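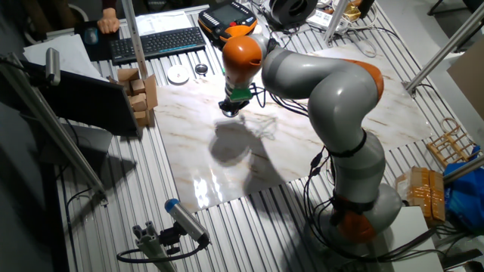 Figure 1. The marble-patterned surface on the metal table. The light wooden blocks stand along its upper left edge, and the white dish and a small tin lie on the metal next to it.

3.2 Surface and objects

In the first part of the study (Section 3.1) all layouts were made on a plain gray covering. For the second part we changed only the covering. The new one has a white ground with gray clouding and tan to brown veins, and it is glossy. We selected it from the Gorano catalog, where it is offered for kitchens, and we laid it diagonally on the table so that its edges do not run together with the ridges of the metal. A person who tidies a kitchen at home meets such a surface often, and we wanted to know if small things are overlooked on it more easily than on a plain one.

The objects were kept the same as before. They are common household things of small size: tins, a metal cup, a round dish, wooden blocks and a mesh basket of the kind used on a desk. Not every object is used in every layout. The objects which are waiting may stay on the table beside the covering, and this is also how people do it at home, where the counter is seldom cleared completely before the work begins.

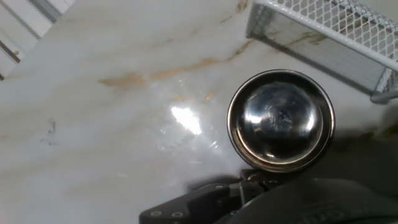
The choice of metal and white objects was made by purpose. A white object has little contrast to the white ground, and its position must often be judged from the shadow it makes. A polished object has a different difficulty, as it takes the brightness of what stands near it and its rim can be confused with a reflection of the lamp. In the reading of the layouts, Dehua Kong and Gilmar Xavier worked separately and marked each object as "clear", "doubtful" or "missed". They disagreed in 11 of the 80 layouts. Most of the disagreements concerned an object lying close to a patch of glare, and only 2 of them concerned an object lying on a vein.

This result was against our expectation. Before the study we believed that the veins would be the main problem, and we had prepared a separate category for them in the coding sheet. We kept the category, but it is little used. 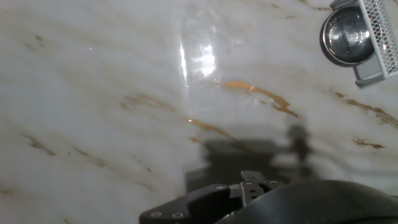
Ese Balogun, in her comments on an earlier draft, was not convinced that pattern and gloss can be separated in this way. She wrote that a cook wiping a veined counter learns to ignore the brown parts, "and then ignores the coffee stain too," so the veins may do their harm later, when the person is already used to them. We think this remark is correct. Our readers saw the patterned covering for four hours at most, which is short compared with daily use in a kitchen. A matte covering with the same veins would be needed to answer her, and we did not find one from Kaker or from Clullard in a suitable size.
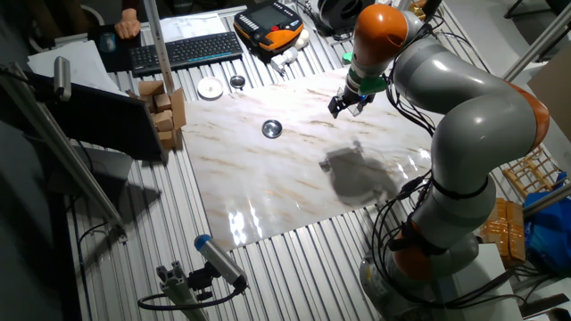 Figure 2. A small round tin lying on the marble-patterned surface. The dish and a second, darker tin are on the metal beyond its upper edge.

For the tins we recorded the position of the rim and not of the center, following the practice of Queiroz in the first part. The position of the lamp was left unchanged between the layouts. The coding sheet, with the wording for each category, is given in Appendix B.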